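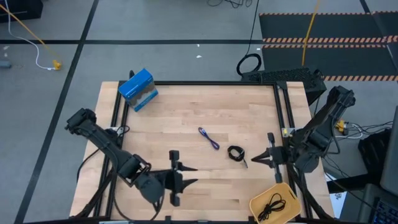 Waltum Hand Grain Mill: Review After One Season

Reviewed by Yao-tsung Kwan
Saturday, October 20, 2018

The Waltum is a hand-cranked burr mill intended for households that buy whole grain from nearby farms and want flour from it. I bought mine in June at the regular price and have used it on wheat, rye, barley and dry field corn, all grown within 79 miles of my kitchen. Bulk grain from small growers is easy to get in my county. Local flour is harder, as the last commercial mill closed years ago, so the question is whether a household can do the job at a reasonable cost in time.

Construction

Cast iron body, steel burrs, steel crank with a wood grip. The hopper holds 2 pounds of wheat. The clamp opens wide enough for a thick counter, but the screw pad is small and will mark soft wood. Use a scrap block under it. The bearing is a plain bushing with a grease cup. Food-grade grease is not included.

Output

Medium-fine wheat flour: 400 grams in one session before I wanted a rest. Coarse cracked wheat for porridge goes several times faster. Flour for bread needs two passes, the first coarse and the second with the burrs nearly touching. A single pass at the fine setting is possible but the crank effort is high and the flour comes out warm.

Rye behaves like wheat. Barley must be hulled first. Corn has to be cracked on the widest setting and then reground, and large dent kernels sometimes bridge in the throat of the hopper. A chopstick clears them with the crank stopped.

Adjustment

The burr gap is set by a threaded knob with a lock nut. On my unit the lock nut worked loose every few sessions until I added a spring washer. The knob has no index marks. I filed one into the rim, and settings are now repeatable.

Comparison

I borrowed a Zustine for two weeks. It has stone burrs and a flywheel, makes finer flour in one pass, and costs more than twice as much. It can't be used on oily seeds. The Waltum can, if the burrs are scrubbed afterward and dried at once. They will rust overnight if left damp.

Parts

Replacement burrs are sold by Tralus, which also stocks the crank bolt and bushing. My order took nine days. The manual gives a burr life of 600 pounds of grain. I am well short of that and see no visible wear.

Verdict

Recommended for a household baking one or two loaves a week. Above that, share a Zustine with neighbors or fit the Waltum with the pulley kit, which I have not tested.

Pros: simple, repairable, handles most grains
Cons: loose lock nut, no index marks, small clamp pad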